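Threads › Workshop › Sink notes

We use cookies to keep you signed in. Accept / Settings

Re-sorting the wash-up bins at Zerkmont. Two compartments, one divider, no lids.

Rule for July: everything small goes to the left end of the front side. The rest of the floor stays bare for wiping down.

Dividers scuff low and stay pale on top — cosmetic, so leave them. 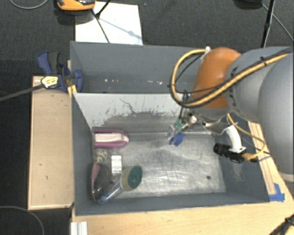 Scrub brush goes in last, on the same side. Spare sponge heads are on the Steltmont shelf.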